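Storage Conditions and Flavor Change in Pressed Tea
Final Project Report, Food Studies Program, Lostwood College
Prepared by Mamta Malhotra and Cameron Wihongi
Project advisor: Octavian Tudose

This report presents the results of a two-term study of how small retailers and home buyers store pressed tea, and of how storage affects its taste. It was submitted in partial fulfillment of the requirements for the applied project course.

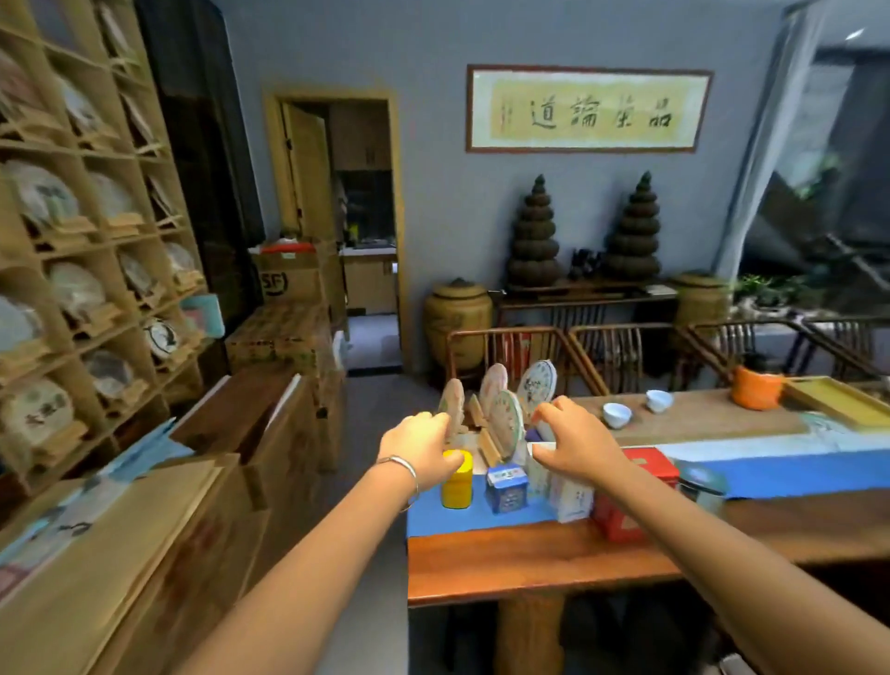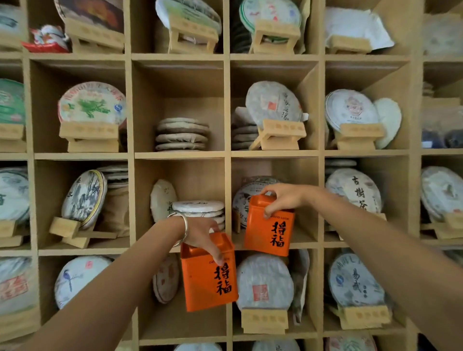

Page last changed: 23 June 2025

1. Background

Pressed tea is made by steaming finished leaf and shaping it into a firm cake. The form was developed for transport and long keeping, and many buyers still purchase cakes with the intention of holding them for years. During that time the leaf continues to change. Sharp, grassy notes tend to soften, and the color of the brewed tea becomes darker. The rate of change depends on the air around the cake, above all on its moisture.

Advice given to buyers is often inconsistent. Some sellers recommend open shelving, others a closed box. Few written guides in English address homes that are heated through a long winter, and the project team chose to concentrate on that case.

2. Questions

The study set out to answer two questions. Does a cake kept on an open shelf in a heated room differ in taste from one kept in a closed container in the same room? And do buyers without training notice the difference?

3. Method

The team purchased cakes of a single pressing through the importer Després, whose owner, Manon Després, also advised on handling. Half of the cakes were placed on an open shelf in the Gratum Building and half in lidded cardboard boxes in the same room. All remained in their paper wrappers. Storage began in November and ended with the spring term.

Humidity and temperature were logged throughout, giving 1464 paired readings. Samples were then brewed in identical white cups using 200 milliliters of water each. Tasters were recruited at the Fleltley public library and were not told how any sample had been stored. In total, 269 completed tasting forms were accepted. Forms with missing answers were set aside before the results were reviewed.

4. Results

Air on the open shelf was drier and changed more from day to day. Inside the boxes the readings moved slowly, even during the coldest weeks, when the building heat ran without a break.

Most tasters described the boxed tea as sweeter or fuller. The shelf tea was more often called thin, and several forms used the word "dusty." A sizable minority preferred it all the same, chiefly those who reported drinking green tea at home. Differences in aroma were reported more often than differences in taste — a result the team had not expected.

5. Limits of the Study

One season is a short period in the life of a pressed tea, and no claim is made here about long aging. Only one pressing was tested. The logger on the open shelf stood near a window and may have recorded lower temperatures than those reached by the cakes farther along.

The budget of nearly $700 was spent mainly on tea and did not allow for laboratory testing of moisture in the leaf.

6. Recommendations

Buyers in dry, heated homes should keep pressed tea in a closed but not airtight box, away from kitchens and strong smells. Original wrappers should be left on. A cake kept out for display should be one intended for drinking soon.

A later project could repeat the work with a second pressing and extend storage through the summer months.

7. Acknowledgments

The authors thank Sheldon Vachon of the Fleltley public library for the use of the meeting room, and all those who took part in the tastings. Copies of the blank tasting form and the full humidity log may be requested from the program office.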